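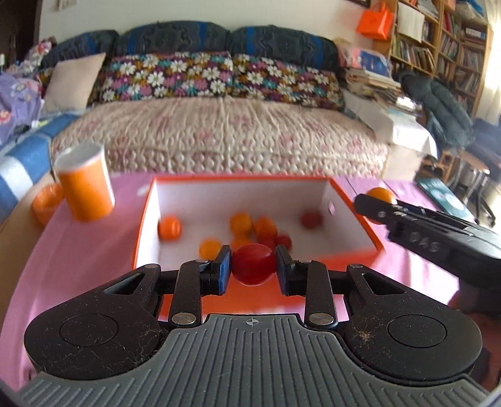

3.2 Materials and packing

Fruit softening in small retail boxes was scored by hand over the trial period, following the Fullness scale (Anghel and Botha, in prep). The scale runs from 0, firm, to 3, splits under the thumb. Boxes were open-topped, card colour not controlled – a cherry tomato over an orange-and-white box, as in the trial, is easy to tell from the walls, which helped when scoring under poor light. Fruit came from one grower at Roramlow, picked in February, 333 pieces in all. Pieces with a broken skin at arrival were left out.

Each box was weighed empty, then filled. Two fill levels only: low and high. We had wanted a middle level too but the fruit ran short.
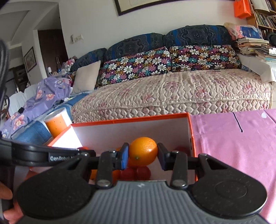 Low fill boxes kept better in the first week, as Botha found for plums. After that the gap closes. Storage was at room temperature with lids off, and the room was not humidity controlled, so weight loss should be read with care. Scoring was done by the same person (S. Anghel) throughout, exept for one weekend when E. Botha took over. Scores from that weekend were checked against the others and kept in.

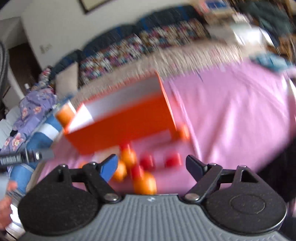
Figure 3. Orange balls and red cubes on a pink surface, with the bin on its side.

Bruising was scored apart from softening. A bruise under 3 mm was ignored – too hard to tell from stem marks. High fill boxes had more bruises on the bottom layer, few on top. Boxes above 300 g were worst. We did not test stacking, see Section 5 for what that leaves open.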